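Projects > Lendinano > lendinano-tabletop > README

# lendinano-tabletop

Recordings of table setting and clearing, done with two hand-held grippers, plus the equipment plan for the next round. The first half of this file covers what is in the data. The second half covers what the stations cost and what we intend to buy, and most of the mail we get is about the second half.

## Contents

- 332 episodes, one folder each
- Tasks: plates, utensils, caddy, placemat
- Two grippers, one operator per episode
- Episode notes in plain text, same folder name as the episode
- `budget/` holds the equipment sheet as CSV

Episodes marked `redo` in the notes are kept on purpose. Filter them out if you only want clean runs.

## Why hand-held first

The original proposal was to buy a pair of arms and teleoperate them. Ballent quoted us and the lead time ran past the end of the project, so the arm money was split. Part of it went to gripper stations and the rest is held for arms later. The hand-held units carry the same mounting plate as the arm version we have on quote. If you change the plate, change it on both lines of the sheet.

## What one station needs

- Two grippers with cables
- One table, light top
- Props: plate, striped mat, wire-mesh caddy, utensils
- Floor marking with the station number
- Spare cable for each side

Cables are the item we underbudgeted. They run from the gripper back along the forearm and off the table, and they get pulled on all day. The first sheet had no spares. The current sheet has one spare per gripper and we would go to two if the money were there.
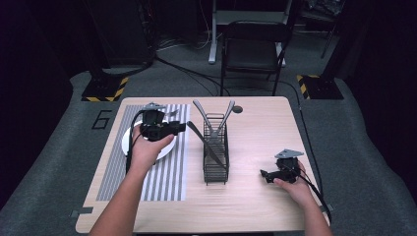 Borkowska wrote back on the draft of this section that props should be moved out of consumables and into fixed equipment, because a caddy and a set of plates stay with a station for its whole life and the reorders were hiding the real consumables cost. The sheet now does it that way. Anything that touches the gripper fingers is still a consumable.

## Budget

The station line is 4,000 per station, grippers included, computer not included. We have 3 stations in the plan. Shipping is on its own line and should stay there, as it was the number that moved most between quotes.

Items we priced and left out:

- Height-adjustable tables. Fixed height was fine for this task list.
- A second set of props per station for washing. Revisit if food is added.
- Extended warranty from Zitness. It covered the body of the gripper and excluded the cable.

## Buying order

1. Grippers and mounting plates, same order, same revision. Mixed revisions cost us a week of calibration.
2. Cables and spares.
3. Tables and floor marking.
4. Props. Buy locally and buy the full count at once. Stores change patterns and the mats stop matching.
5. Arms, after the plate has been checked against the supplier's drawing.

Quotes are good through April. After that the gripper line has to be requested again, and the tables probably won't change.

## Known gaps

- Operator time is not in the sheet. Plan for setup at 8:30 and a reset between tasks.
- Knife tasks are in only 17 episodes. Do not use them for a held-out split.
- Storage is charged to a different account and is missing from the totals.
- The CSV uses commas inside one notes column. It is quoted, but some spreadsheet imports still break on it.

## Changes

- Props moved to fixed equipment
- Cable spares added
- Arm line changed from "order" to "hold"
- Removed the duplicate table entry

Corrections to prices should go in as an edit to the CSV with the quote attached. Changes to the task list go in the notes file for that task.

Filed under: Equipment planning, Robot data, Grippers

3 comments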